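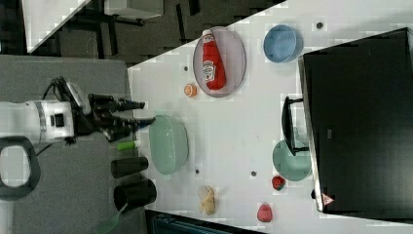
Ellcombe, December

Reading time: 8 minutes

Chapter 6
The Money Between the Hall and the Band

Severyn Derkach

In the previous chapter we followed a concert from the first email until the date was confirmed. We left the question of payment open on purpose. Many students expect that a band has a price, the hall pays this price, and the rest belongs to the hall. In large theaters it can be so. In a small club the payment is usually tied to the tickets, and both sides carry a part of the risk.

This chapter is concerned with three kinds of agreement: the flat guarantee, the door split, and the combination of both, which in the trade is called a "versus" deal. After reading it you should be able to calculate the payment for a night from the ticket report, and to write the terms so that they can be read in one way only.

6.1 The flat guarantee

A guarantee is a sum which the band receives whatever happens at the door. It gives safety to the musicians, who must pay for fuel and a place to sleep even when the room is half empty. For the promoter it is the most dangerous form. When I began to book concerts in Gakley, I offered a guarantee to every band that asked for one, and by the spring I was paying them from my salary at the print shop. The bands were good. I had simply not compared the guarantee with the number of people who could enter the room.

The first figure to write down is therefore the legal capacity. Our room in Ellcombe holds 251 persons, and this number includes the staff and the musicians. Beginners often multiply the full capacity by the ticket price and call the result the possible income. You must first take away the people who work and the people on the guest list.
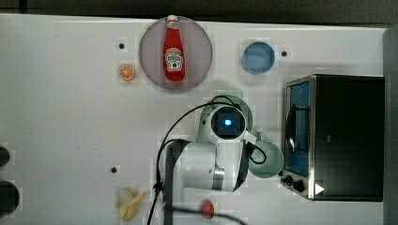 Is the guest list a cost for the band or for the hall?

It depends on the agreement, but in a door split both sides lose, because a free entry brings no money to the sum that is divided. For this reason the number of guests should stand in the contract.

6.2 The door split

In a door split there is no fixed sum. The ticket money is collected, certain costs are taken away, and the rest is divided by percentage. Two words need attention. "Gross" is all the money from tickets before anything is removed. "Net" is what stays after the agreed costs. Most quarrels that I have seen at the end of a night came from these two words, and they took place at one in the morning, when everybody was tired and the van was already loaded.

Let us take the night when the group Bilyk played for us. The gross was 2,205 dollars. The agreed costs were the sound engineer's extra hours and the printing of posters, together 171 dollars. The net was then 2,034 dollars. The band had 70 percent of the net, so they received 1,423.80 dollars, and the hall kept 610.20 dollars. If the contract had said 70 percent of the gross, the band would have received 1,543.50 dollars. The difference is not large for a hall, but for four musicians on the road it is a day of meals and fuel.
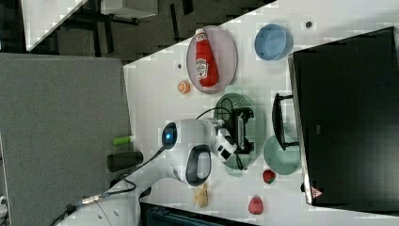
Figure 6.1. A green plate and a white robot arm at the table.

Please observe that income from the bar does not appear in this calculation. In most small clubs it stays with the house. Income from shirts and records is treated separately, and we come to it in Chapter 8.

6.3 The versus deal

A versus deal names a guarantee and also a percentage, and the band receives whichever is higher. The two are not added together. I repeat this in every course, and every year some student adds them.

Suppose that the contract with Vornano, a touring trio, says "600 dollars versus 70 percent of net." On a weak night the percentage comes to less than 600, and the hall pays the guarantee. With the net from the Bilyk concert the percentage is clearly higher, and the guarantee plays no further role.

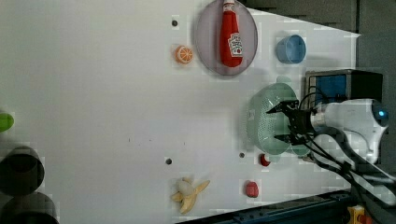 There is a related form, "guarantee plus percentage," where the band receives the guarantee in every case and then a share of the money above a certain point. This point must be written as a sum. The phrase "after costs" is too weak, for a promoter may discover new costs very late in the evening.

Before you continue to Section 6.4, find the ticket report of a concert you helped with, and calculate the payment under each of the three agreements. Keep the sheet, as we will use it again when we write the settlement form.

Contents | Previous | Next | Glossary | Index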